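Folding mailer boxes keep popping open before I can close the lid

Plirkau
Posted 11 Oct 2018

I sell soap and candles from home and just switched from plain brown cartons to colored cardboard mailers, the kind that ship flat and fold up without tape. I bought 300 of them. The side flaps won't stay down while I fold the front. By the time I get the second side in, the first one has sprung back up. I have orders to get out and each box is taking me around 4 minutes. Is this a bad batch or am I doing it in the wrong order?

Driss Chraibi

Probably the order. Crease everything first, before you try to build anything. Lay the box flat with the inside facing up, fold every score line all the way over and press it with your thumb, then open it out again. New board is stiff and it will fight you if you skip this.

Then stand up the back wall and the two sides, tuck the small corner flaps inside, and fold the front over them last. Keep one hand on each upper corner while the front goes down. If you let go of a corner to reach for something, it opens.

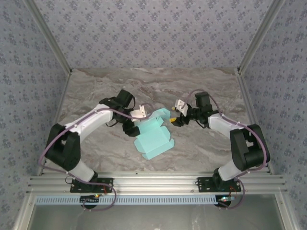 A hard, smooth surface helps too. I used to do mine on a padded ironing board cover and the creases never came out sharp. Kitchen counter is fine – just wipe it first, colored board picks up grease marks.

Korirport

mine did this all January, cold garage. brought them in the house and they were fine

Reda Filali

Driss has the order right. I would add that you should check which way the score lines go. On some mailers the dented side of the crease faces in and on others it faces out, and if you fold against it the flap always springs back. Try one box each way before you blame the batch.

Also do the creasing in stacks. I crease a pile in the evening and fold them up the next day as orders come in.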